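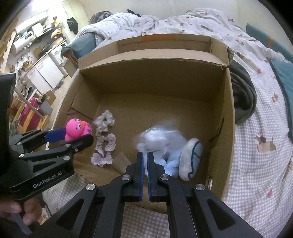 Para Corina Holzer, demonstração em superfície mole nem devia entrar no treino, o colchão cede, a caixa inclina e a pose do punho deixa de valer. Discordamos em parte. Ver 4.3.

4.2 Coleta bimanual em caixa

Duas garras de mão, câmera no punho, sem braço. Objetos deformáveis, caixa de papelão aberta apoiada na cama. Total de 332 demonstrações, 24 por operador, exceto os últimos, que fizeram só 8 (bateria). Posição inicial dos objetos livre. A Fig. 4 traz a configuração com elásticos de cabelo no fundo da caixa, caso mais difícil: renda, pelúcia, bordas que se encostam e a segmentação junta tudo numa peça só.

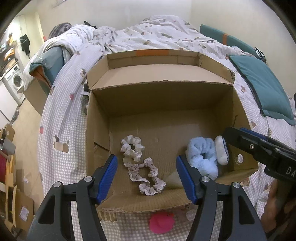

O alinhamento temporal entre as duas garras foi feito depois, offline, com desvio de até 100 ms. Trechos acima disso descartados. A política Volano foi treinada com e sem a segunda câmera; sem ela, cai mais nos objetos perto da parede, onde a própia garra tapa o contato. Com tecido fino a diferença quase some, não sabemos bem porque. Shirazi repetiu o treino em Pletirville com outra semente, mesma tendência. Falta rodar com caixa fixa, previsto para outubro.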